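Ganent Property Care Forum
Board: Guest Bathrooms and Washrooms
Topic: Standard for clearing and resetting a marble vanity

Posted by marblehall_ops, 9:40 a.m.

Good morning. Our office is revising the written procedure for guest bathrooms in the Lemonton building, and I would welcome comments from members who maintain similar rooms. The vanity is beige-brown marble with a curved front, an undermount basin and a single-lever faucet. The present procedure asks staff to leave soap on the counter, to keep one plant at the left end and to store everything else in the cabinet.

Two points are in dispute here. The first is whether the plant should remain on a stone surface at all. The second is the order of work, as the current text has staff polish the mirror last.

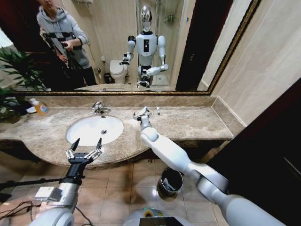
Guest bathroom, Lemonton: vanity, mirror and plant.

I would appreciate replies that refer to stone. Our procedure for laminate tops is settled and is not under review.

Posted by tessera_desk, 10:15 a.m.

Thank you for raising this. At Solberg we reversed the order two years ago. The mirror is done first, then the faucet, then the counter, and the basin last. Glass cleaner drifts down onto the backsplash whatever care is taken, and many of these products should not sit on marble. If the counter is wiped afterward, any residue goes with it.

We also require that the cleaner be sprayed onto the cloth and never onto the glass. A 500 ml bottle lasts far longer this way.

Posted by northwing_facilities, 10:52 a.m.

I must disagree with the previous member on the basin. In our buildings the basin is cleaned before the counter. Rinsing it splashes the stone, and a curved front edge collects that water on the underside of the lip where it is easily missed. Our order is mirror, basin, faucet, counter. The lip is then dried by hand with a second cloth.

As to the plant, our rule is that a plant may stay if it has a saucer and if its leaves do not hang over the soap. Guests should be able to reach the pump without moving foliage.

Posted by marblehall_ops, 11:30 a.m.

Both replies are helpful. The remark about foliage applies directly to our room. The leaves come in over the left end of the counter, and the soap stands at that same end. Small items also tend to be left toward the back, near the mirror, and the procedure does not say who is to put them away.

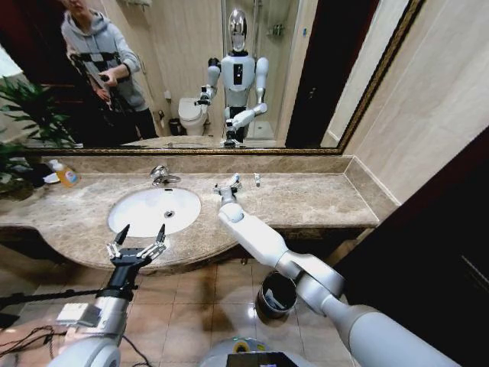 tessera_desk replied that small items at the back of a counter should be treated as guest property until the room is vacated, and that no procedure should ask staff to put them in a cabinet. They are lifted, the stone beneath is wiped, and they are set down again in the same place.

Posted by northwing_facilities, 12:05 p.m.

That is correct for an occupied room. For a vacated room I would add a line directing that such items be bagged and labeled with the room number. The Drerkemen handbook has suitable wording in its section on lost property, and I would suggest adapting it.

I maintain my position on the basin.

Posted by grout_and_glass, 1:20 p.m.

May I ask what product is used on the stone? We manage 300 rooms, and the most frequent damage we record is etching near the faucet from descaler. We now permit only a pH-neutral cleaner on marble. Descaler is applied to chrome on a folded cloth - never poured - and wiped off with clean water at once.

I would also ask that the floor beneath the vanity be written into the procedure. Ours simply said "floor," and staff were mopping up to the bin and no farther.

Posted by marblehall_ops, 2:45 p.m.

We use a neutral cleaner. The product sheet is filed under reference 3187 in our office, and I will add the point about descaler to the draft. The floor is beige square tile, and the bin stands on it below the counter. The draft now says that the bin is to be emptied, lifted out and returned after the tile has dried.
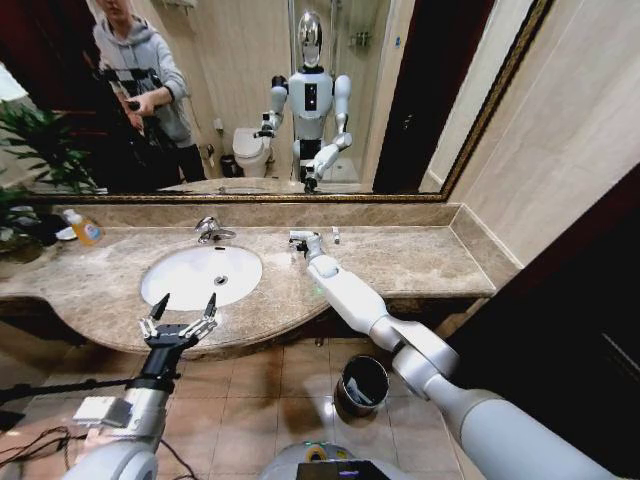 Draft procedure, second version

1. Empty the bin and move it clear of the vanity.
2. Lift the soap and any small items from the counter. Return them to the same place when the stone is dry.
3. Clean the mirror with a sprayed cloth, working from the top down.
4. Clean and rinse the basin.
5. Wipe the faucet and dry it.
6. Wipe the counter and backsplash with neutral cleaner. Dry the front edge, including the underside.
7. Turn the plant so that its leaves are clear of the soap pump.
8. Mop the tile below the vanity and replace the bin.

Posted by tessera_desk, 3:10 p.m.

I still consider that the basin belongs after the counter, but the drying in step 6 answers most of my concern. Please add that the cloth used in step 4 must not be used again in step 6.

Posted by marblehall_ops, 3:25 p.m.

Added. The draft will stay open for comment until the end of September.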